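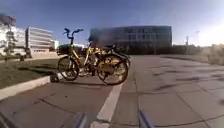
*A yellow bike and a darker one parked beside the lawn.*

## The lunchtime ride is back, and it's growing!

When Rodica Preda put a sign-up sheet by the mailroom in November, she wrote her own name on it and figured she might get one taker. She got 7! The lunchtime ride has gone out every week since then (yes, even the week with the sleet), and I have to say it has become my favorite hour at Filtberg.

If you haven't been, the route is easy. We leave from the side entrance at noon, follow the canal path as far as the Kalelano footbridge, cross over, and come back through the old orchard streets. It's flat nearly the whole way, apart from the ramp at the bridge, which Ovidiu Roman insists on racing up and which the rest of us take at a civilized pace. We stop at Espinoza for soup or a roll — the lentil is very good right now — and we're back at our desks by one.

You don't need a fancy bike. Grigore Enache rides one that used to be his mother's, with three gears, two of which work, and he keeps up just fine. Krystyna Stępień hadn't ridden since high school and spent her first week doing loops of the parking lot before she joined us. Now she's the one sending messages at eleven to ask who's in!

A few bits of news. The canal path is being resurfaced past the boathouse, so for the next two weeks we'll take Mill Street and join the path at the second gate. Rostislav Gajdoš has put a floor pump and a patch kit in the supply closet on the ground floor, and anyone can use them (please put the little brass adapter back in the tin, he's on his third one). And we're planning a longer spring ride out to the reservoir, with a picnic, families welcome, trailers and kid seats too. Rodica is looking at two possible routes and would love to hear from anybody who knows the back roads out there.

To get on the message list, drop Rodica a note or just turn up at the side entrance with a helmet.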